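Signal changes on the Wellthorpe corridor

New signal timing went live on the Wellthorpe corridor on 11th March. It covers the 5 junctions between the Tretden bridge and the bus depot. Drivers who use the road every day will notice a longer green on the main road in the morning peak and a shorter wait for left turns the rest of the time.

The old timing plan was built for traffic that mostly headed into town before work and out again afterward. That pattern has weakened. Midday traffic is heavier than it was, and a good share of it turns off at Banidby Road for the clinic and the shops. Under the old plan the left-turn arrow there ran once per cycle for a fixed time, whether one car was waiting or a full lane. The arrow now runs on demand, using detectors set into the pavement. If the lane is empty, the arrow is skipped and the time goes to oncoming traffic.

The cabinet at Banidby Road dates from 1979 and had to be replaced before any of this could happen. The wiring behind it was in fair shape, but the controller could store only two plans and could not talk to the junctions on either side. The new one takes its clock from the same source as the others, so the greens should stay in step.

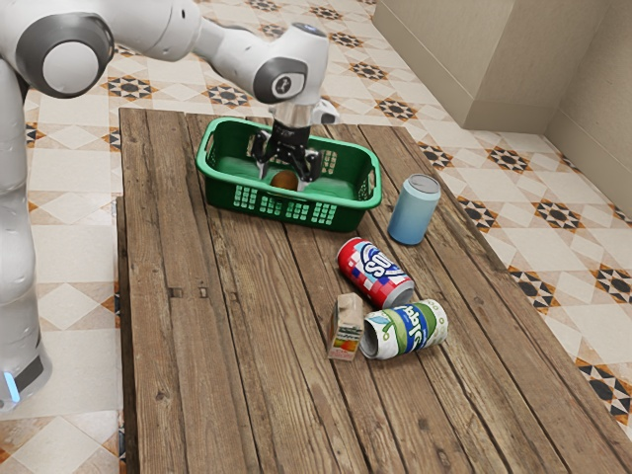
A simulated robot arm over a wooden table, with its gripper lowered into a green basket.

People on foot get a change as well. At the two crossings closest to the school, the walk signal now comes on a few seconds ahead of the green for cars. This gives people time to get out into the crosswalk where turning drivers can see them. Push buttons still work the way they did – press once and wait. Pressing again does not speed anything up.

Jytte Steinarsdóttir, who drew up the plan for Betancur, asked us to pass on a note about speed. The greens are spaced for traffic moving at 28 miles per hour. A driver who goes faster will reach the next junction before it changes and will have to stop. "We get calls from people who say they hit every red," she said. "Usually they are getting there early."

Side streets will see the longest waits, mainly between the bridge and Banidby Road. The longest red has gone up slightly in the morning peak and has come down in the evening. If a side street backs up past the first driveway on most days, please report it, and include the direction and the time of day. Reports that say only that the light is too long are hard to act on.

Emergency vehicles can still call a green from any approach. After one passes, the signals take a few cycles to get back in step, so an odd wait after a siren is normal.

Counts will be taken again in June, and the left-turn settings will be adjusted then if the lanes are still filling up. The lane markings at the depot entrance are a separate job and will stay as they are for now.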